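Tag der offenen Tür bei Fledach, wer war noch da?

Themenstarter: kabelbinder_45
Verfasst um 19:22

Grad zurück. Kurz und ungeordnet: unten die übliche Schiene, Kaffee, Rollups, ein Portalroboter der Kartons stapelt. Oben auf der Galerie wars interessanter, da gings um Handgreifer, also die Dinger die man selber führt und mit denen Bewegungen aufgenommen werden. Durfte man auch mal halten. Schwerer als gedacht, nach fünf Minuten merkt mans im Handgelenk.

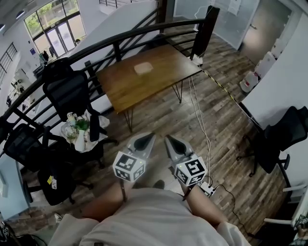

Oben auf der Galerie, Handgreifer mit den Marker-Würfeln an beiden Fingern

Vortrag von Njål Sæther war gut, leider zu kurz. 22 Minuten, dann Fragen. Angeblich wollen die auf 1.000 Aufnahmen pro Aufgabe kommen.

schmierfett
Würfel an jedem Finger? Damit kommste doch in keine Schublade rein. Bei MacLeod haben die letzten Januar kleine flache Tags gehabt, fand ich sinnvoller.

Trudi_M
@schmierfett seh ich anders. Flach heißt du verlierst den Tag sobald du die Hand drehst. Würfel hat immer irgendeine Seite zur Kamera. Für Tischaufgaben reicht das dicke.

schmierfett
Immer ist übertrieben. Unterarm davor und weg ist er. Und 1.000 Aufnahmen von Hand — viel Spaß.

kabelbinder_45
Hab Sæther genau das gefragt, also das mit dem Verdecken. Antwort war sinngemäß: kommt vor, Aufnahme wird dann verworfen. Wie oft hat er nich gesagt.

portalfan
Was soll der Greifer kosten? Bei Trikbridge stand mal 699 im Prospekt, weiß aber nicht ob mit Software.

Trudi_M
Ohne. Und netto.

kabelbinder_45
Preis hing nirgends. Folien sollen noch kommen, stell ich dann hier rien.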